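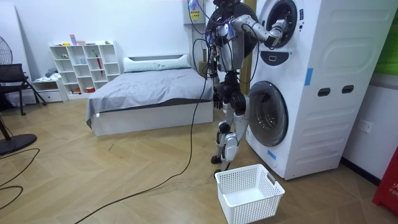

Junditz is a small company that builds household robots in a shared workshop, and teaches members of that workshop to build their own. We work on the ordinary jobs: laundry, tidying, fetching. Most of our testing is done in a furnished room with a bed, shelves and a stacked washer-dryer, because a robot that can only work at a bare bench is not much use to the people we build for. Reaching into the upper drum is a good test of a new arm. The door swings out toward the robot's shoulder, the opening is round and fairly high, and the laundry basket on the floor takes up space where you might otherwise want to put the feet. We also leave the wiring on the outside while a build is in progress. It looks untidy, but a lead can be traced or swapped without pulling a shell off.

How we started

Rostam Farahani and Hanneke De Smet met as members of the Prarneck shared workshop, where both rented a bench. Rostam had been repairing appliances for a living. Hanneke had trained as a machinist and was making joint housings in the evenings. They began with a single arm clamped to a table, and spent most of the first winter getting it to pick up a sock and put it down again.

The arm became two arms, and then a body to carry them. The company was registered that July. We still rent from Prarneck and still pay for machine time by the hour like everyone else. Members are welcome to stop by our bench and look at whatever is on it.

Who we are

Rostam Farahani looks after control software and testing.

Hanneke De Smet is in charge of mechanical design. Anything turned or milled has gone through her hands, or through the hands of someone she has trained.

Chaltu Gidey does electronics and wiring. She came to us through the evening course and wrote the wiring guide that students now use.

Yeshi Abdella teaches the evening course and answers most of the mail.

Getachew Derese works 2 days a week on grippers. He also keeps the parts store in order, so please ask him before you take bearings.

What we're working on

The current build is called Stultex. It is a two-armed robot intended for laundry, from basket to machine and back again. It is not for sale, and we don't have a date for when it will be. We would sooner publish what we learn along the way, and the build notes are kept in a binder at the bench as well as on this site.

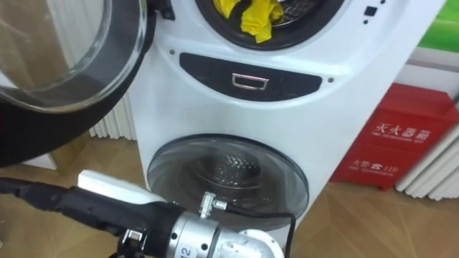

Cloth is the hard part of the project. A rigid object stays the shape it was when you planned the grasp, and a cloth does not. For practice we like a plain, bright piece such as the yellow one in the upper drum, which is easy to pick out against the metal and the black rubber gasket. A fold hanging over the lip gives the gripper something to aim for at the front of the opening. The forearm has to clear the lower door as well, and that closed door sits right where you'd like the elbow to go. Sections of the arm are labelled — the silver joint marked 12 is one — and we ask people to put the number in the log whenever they report a fault. "The wrist is making a noise" has cost us whole evenings.

The evening course

We run one course, taught at Prarneck. It lasts 16 weeks and takes a student from bare motors to a working arm with a simple gripper. You don't need programming experience. You do need to have done the workshop's safety induction, and to be comfortable with a soldering iron by week 3. The fee is $400, including motors and fasteners but not your Prarneck membership. The finished arm is yours to take home.

One place in each course is paid for by the Gebremichael bursary, set up by a former student's family. Write to Yeshi if you'd like to be considered. A short letter is fine.

Visiting and contact

Visitors are welcome by arrangement. Closed shoes are required, and long hair should be tied back near the machines. Please watch for cables on the floor in the test room, and stay outside arm's reach of the robot unless one of us has told you that the power is off.

We are not able to repair commercial robot vacuums or mowers.

Mail for any of us can be left at the Prarneck front desk, marked Junditz.

Page last updated 18 February 2024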